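# Flalside adopts revised format for district softball league

The Flalside district softball league will play under a revised format from April, after its 12 member clubs approved the change at their spring meeting.

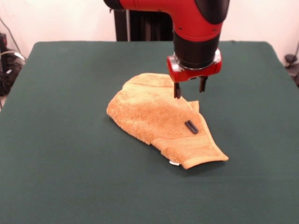

The league will be split into two divisions of six. Each club plays the others in its division twice, giving ten matches per club before the placing rounds. Under the previous format all clubs met once in a single table, and the season regularly ran past the end of the school term, when several sides lose their younger players.

Matches remain at seven innings. A run-ahead rule now applies: play stops if one side leads by 13 or more at the end of the fourth inning, or at the end of any inning after that. No new inning may begin once the light is judged unsafe by the plate umpire - a point left to the two captains until now, with mixed results.

The tie-break has also been rewritten. Level teams are separated first by the results between them, then by runs conceded in those matches, then by runs conceded across the division. Runs scored no longer count. Clubs had complained that the old method rewarded heavy scoring against the weakest sides.

Gronddale, who won the title last season, have been placed in the upper division with Huaranga, the runners-up. Skuvent finished seventh and go into the lower division, where they will be top seeds. The bottom side in the upper division changes places with the winner of the lower one at the end of each season, with no play-off.

Registration closes at 6 pm on the last day of March. A club may register up to 20 players and may add 2 more before the halfway point. Players who change clubs after the opening round sit out one match. The league had 799 registered players last season across its adult and junior sections; the junior section keeps its present format.

Home clubs must mark the pitching plate and both batter's boxes before the visiting side begins its warm-up. Bases at Huaranga and Skuvent are to be re-measured ahead of the opening round, as both grounds were relaid over the winter.

Fixtures for the upper division will be issued first. The lower division list depends on ground bookings at Gronddale, where the second diamond is shared with a baseball side until May.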